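Can a machine clear a bathroom counter yet?

Jun 28, 2020

Quick one, I have 12 tabs open and dinner is not made.

Ruxandra Furtună emailed after my last post (the Grarow vacuum, never again) and asked when something will do the REST of the house. Not floors. Counters, sinks, the pile of stuff by the sink. Short answer, not yet. Longer answer, closer than I thought in May.

The hard part is picking stuff up. Floors are flat, a counter is a mess. Glass next to paper next to a box. Squeeze the paper as hard as you like, try that with a glass. We do it without looking. A machine has to learn every bit of it, and right now it mostly learns from people doing the chore with grippers in their hands instead of fingers. Slow going. Crumpled paper or card in the jaws, little glass cup right beside it, marble counter under the lot: 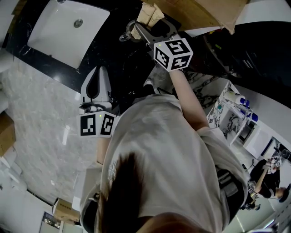 What I'd trust one with today

Wiping a flat surface, probably. Trash into a bag, if it's dry trash and you're not in a hurry. Panya Wongsuwan tried the Drollivura arm in her kitchen for 8 days and it got 5 mugs to the rack on its best evening. She was thrilled! I wash 5 mugs while the kettle boils.

What I wouldn't: anything wet, anything glass, anything my mother gave me.

And laundry, forget it. Oprea has been promising a folding machine for ages and the demo is always the same towel. Show me a fitted sheet and then we'll talk.

The other thing is rooms. Labs are tidy, houses arent. Boxes everywhere, bags on the floor, a chair where a chair shouldnt be. Stairs!! A gripper that works great at a bench has to deal with all that too, and I think this is were most of the next few years will go.

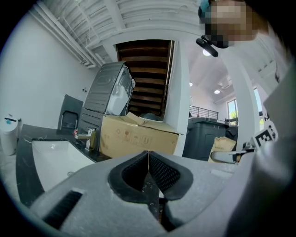
Gripper up close, black pads, sink and counter behind.

Zallach says theirs will ship at 107 a month, rental only. Havent decided. Ruxandra says wait for the second version and she's usually right about gadgets. If anyone has had one at home longer than a week, comments are open, tell me what it broke.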